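Project report: working with the Faton hand-held gripper kit
Finn Brinkmann

For my spring project I reviewed the Faton kit, a pair of hand-held grippers with a camera on top, which our lab had on loan from Haberkorn through April. I had never touched anything like it before, so please forgive me if some of this sounds like a beginner talking (it is!).

Setting up was friendlier than I expected. The printed guide says to allow 60 minutes, and I needed most of that, mainly for the calibration card, which I managed to hold upside down the first time. After that I folded clothes, and then more clothes, until I had 200 recordings saved. The squeeze feels natural after an afternoon or so, though my wrists were tired by evening and I would gladly trade a little battery life for a lighter handle.

At 900 dollars for the set of 2, it is not cheap for a student group, but the older Toncombe set we used last year had no spare tips in the box and this one does, and I was very glad of them. Knitwear was the hardest material for me, because it stretches and bunches wherever you take hold of it.

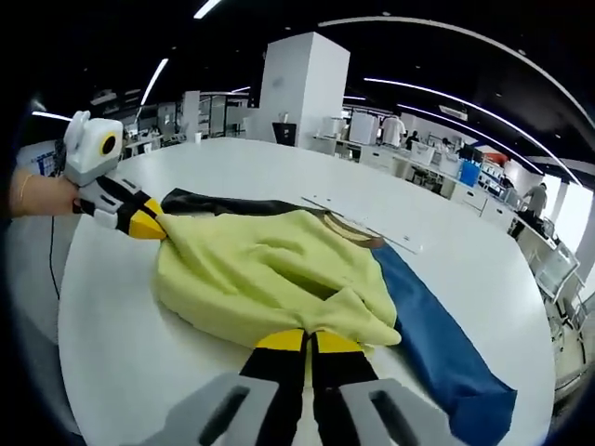
Can one person use both grippers without help?
Once the kit is calibrated, one person can do all the recording alone, although I liked having a friend start and stop the software.

My remaining notes on file sizes and export settings are in the appendix.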